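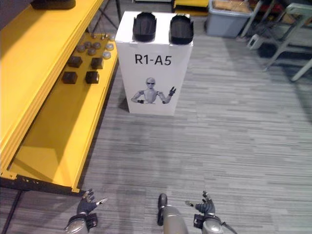

Astden Community Workshops
Stores and Equipment Section

Keeping Small Parts in Order: Guidance for Workshop Users

Revised 2026-09-20

The following guidance is issued to all members who use the shared workshops at Astden, and may be copied for use at home. It replaces the two-page sheet formerly kept inside the door of the Celley Road store. Most of it concerns open shelving, shallow trays and the small loose pieces that collect on both. Comments should be addressed to Dewanti Gunawan in the Stores Office.

Arranging an open shelf

Small blocks and discs are easiest to look after when each shape has its own part of the shelf. The lower shelf of the yellow unit shows the usual arrangement: dark brown cubes in a rough square, with the round grey and tan pucks grouped behind them. Members setting up a shelf at home may follow the same pattern with whatever they keep, whether furniture feet, door stops, offcuts or jar lids.

Pieces of the same shape should be kept together even where they differ a little in colour. Pieces of different sizes but the same shape may share a group, with the smaller ones to the rear if they are seldom needed. Where small pieces at the back fall into shadow, a strip light fixed under the shelf above is of more use than a brighter lamp on the ceiling.

A gap the width of two fingers should be left between groups. It allows a hand to reach the back of the shelf without pushing over what is in front, and it makes dusting possible without clearing everything away. Stacking is discouraged for anything round. Square blocks may be stacked two high on a shelf with a raised edge and should otherwise be kept in a single layer.

A recessed shelf holds its contents better than a flat one if the unit is knocked. A flat shelf can be given a lip with a length of square beading, glued and pinned along the front. Beading of 10 mm is sufficient for most small parts, and a taller lip makes the pieces awkward to lift out.

Measuring before buying

Members frequently ask which depth of shelf to buy. For small parts the answer is a shallow one. Anything deeper than the length of the forearm will fill from the front, and the back will be forgotten until the next clear-out. A width of 800 mm suits most alcoves in older houses and can be carried through a standard door by one person. Wider units should be assembled in the room where they will stand.

The gap between shelves should be decided by the tallest item plus the height of a hand. For trays and low boxes, 200 mm is a convenient spacing. Adjustable shelves are worth the small extra cost, although in practice few members move them once they are full.

The load printed on a shelf by its maker refers to weight spread evenly across it. A single heavy object placed at the middle, such as a vice or a tin of bearings, will bend a shelf well below that figure. Heavy articles belong low down and close to the uprights.

Shelving with metal legs

The feet of a metal-legged unit will mark vinyl and soft timber. Felt pads are suitable indoors but pick up grit in a workshop, where rubber cups are preferred. Before loading any unit, press down on each corner in turn. If it rocks, adjust or pack the foot beneath the high corner until all the legs bear on the floor. Folded card should not be used for this purpose, as it flattens under load and draws damp from concrete.

Bolts should be tightened by hand at first and finished with a spanner only when the whole unit is standing square. To check for square, measure between opposite corners both ways. The two measurements should agree to within a few millimetres. Tall units must be fixed to the wall in every case, including those considered too heavy to tip.

Using trays on a stand

Shallow trays are well suited to work in progress. A pair of them, like the two black ribbed ones standing on top of the tall white box marked R1-A5, will serve for most small repairs. One tray takes the parts that have been removed and the other takes the parts to be fitted. The arrangement should be kept the same way round each time, with removed parts on the left, so that a job left overnight can be taken up by another member.

Any box or plinth used to hold trays should be broad enough for the trays to sit wholly on its top. It should be pushed at the upper edge before use. If it moves readily, weight should be added inside at the base. A bag of dry sand is satisfactory, and bricks wrapped in an old towel will do in a house. Stands should be placed where a person stepping back from the bench will not catch them with an elbow or heel.

A working height of 700 mm suits a person seated. Those who stand at their work will want something higher, and the simplest test is to stand with the arms relaxed, bend the elbows, and place the tray a hand's width below them. A sheet of non-slip matting, of the type sold for kitchen drawers, will stop a light tray from creeping while parts are picked out of it. Cut the matting slightly smaller than the tray so that its edges do not catch on sleeves.

Trays should not be used for liquids, nor for blades without a cover. Ribbed trays are harder to clean than smooth ones and benefit from a soft brush along the grooves before washing.

Labels

Labels are best made large, plain and short. Heavy black capitals on a pale ground can be read from across a room, and a letter and number take up less space than a description. The full description may be kept on a list by the door. The Utanska bench users adopted this method last November and have asked for it to be extended to the timber racks.

Place the label on the face that a person approaches, and in its upper half, where it will not be hidden by things left on the floor. Handwritten labels are acceptable if made with a paint marker. Ordinary felt pen fades in sunlight and should be used only inside cupboards. Paper labels may be protected with clear tape, carried well past the edges and rubbed down from the middle.

A label should be removed on the day it ceases to be correct. Old adhesive can be softened with warm soapy water and lifted with a plastic scraper. White spirit may be used on bare metal but should be tested first on any painted surface, in a spot where a mark would not matter.

Cleaning painted shelving

Bright paint shows dirt early, particularly along edges and in corners. Brush out loose dust before wiping, working from the back of the shelf towards the front. Wash with warm water and a little washing-up liquid, on a cloth that has been well wrung out, and wipe again with clean water. Dry the shelf fully before returning anything to it.

Water between 30 and 40 degrees is warm enough. Scouring powder and green pads should not be used, as they dull the surface and the dull area then holds dirt. Scuffs from rubber or plastic will usually come away with a dry white eraser. Small chips may be touched in with a fine brush once the edges have been smoothed. Two thin coats are better than one thick one, with a night between them.

Dark plastic trays are inclined to show dust and a pale bloom after washing. A final wipe with a barely damp microfibre cloth is normally enough to clear it. Silicone sprays are not permitted in the shared workshops, as the residue prevents glue and varnish from taking.

Care of small blocks and discs

Painted wooden blocks may be wiped but never soaked. Unpainted ones should be brushed, and sanded lightly by hand if they are marked. Rubber discs may be washed in soapy water and stood on edge to dry. Felt discs should be brushed and replaced when they have hardened. If the material is not known, use a dry cloth and ask at the Stores Office.

Where a home collection has grown to more than one shelf will hold, sort it on a sheet or a large towel with the edges rolled up, so that round pieces do not travel. Damaged pieces should be taken out at this stage and not returned to the shelf for later repair.

Weekly routine

Return all pieces to their groups. Empty the trays and brush them out. Wipe the front edge of each shelf. Check that feet and wall fixings are firm - a loose bolt is generally felt before it is seen. Clear the floor below the lowest shelf, including the space behind the legs.

Members of the Matoušek Room should in addition sign the sheet on the back of the door. Replacement beading, rubber cups and non-slip matting are held in the Stores Office and are supplied at cost during normal opening hours. Requests for shelving to be moved must be made in writing, with a sketch giving the new position and the distance to the nearest door.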